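Notes from the Second Floor: The Kitchen, Again

The lease on the Clorkmont Street building has been renewed, the roof is sound, and the reading series is fully booked through April. None of this has generated any mail. What has generated mail is the kitchen on the second floor, which 78 of us share and which, judging by the letters, is used entirely by other people.

I have been editing this newsletter for eight years and have learned to recognize the seasons by what arrives in the inbox. Spring is bicycles in the hallway. Fall is the thermostat. Late winter, when everyone has been indoors too long, is lunch.

The current round began with a fish curry. I won't say whose, partly out of decency and partly because three tenants have privately claimed credit for it. Ivana Espinoza, whose letterpress studio shares a wall with the kitchen, wrote to ask whether the building had a policy on smells. Gijs Goossens replied, to everyone, that the building had once been a glue factory and that a policy on smells would be coming rather late. Jayson Pangilinan then replied, also to everyone, asking to be taken off the list. He is still on the list. So are the rest of us.

By the end of the week the subject line had changed four times and the conversation had moved on to sponges.

So we held a meeting. It was supposed to last half an hour and it ran until the lights on the timer went out, at which point people were noticeably more polite to each other, and I would like us to consider meeting in the dark from now on. Princess Sarmiento chaired. She had brought an agenda, which we admired and then ignored.

A few things did get settled. The long shelf is for shared goods: salt, oil, tea, and the large jar of lentils that came with the building. Anything else needs a name on it. "Mine" is not a name. Neither is "Do Not Touch," although Gerardo Bañez argued for it with some feeling.

The money is also settled, for now. The kitchen fund stood at $479 before the meeting. After dish soap, a new kettle and a replacement for the drawer that came off in somebody's hand, it will stand at more than $50, and I am told this counts as healthy.

As for heating things up, the rule is the one your parents gave you. Cover your food. If it pops, wipe up after it. Leave the door open a few minutes when you're finished if your lunch had a strong personality.
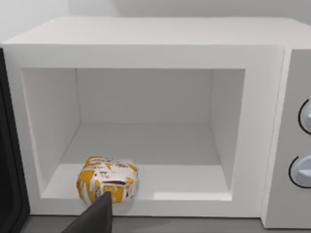
What We Did Not Settle

The radio. Half the building wants it gone and the other half wants it on a different station, and these two halves are not the same people from one day to the next. Gijs has offered to draw up a schedule. His last schedule was for the freight elevator and had footnotes.

The refrigerator clear-out is also still open. Ivana would like one every two weeks, with anything unlabeled going straight into the compost. Jayson thinks this is harsh on people who travel. Princess pointed out that a yogurt does not become fresher because its owner is in Studbridge. We will take it up again next month, by which time a good deal of the evidence will have ripened.

And there is the matter of the mugs. They leave the kitchen full and don't come back. If you have one on your desk with a paintbrush in it, please rinse it well and return it. If it has had turpentine in it, please keep it, with our compliments.

Letters on any of these subjects can be left in the tray by the stairs. Letters on the fish curry are no longer being accepted, though Gerardo would still like the recipe.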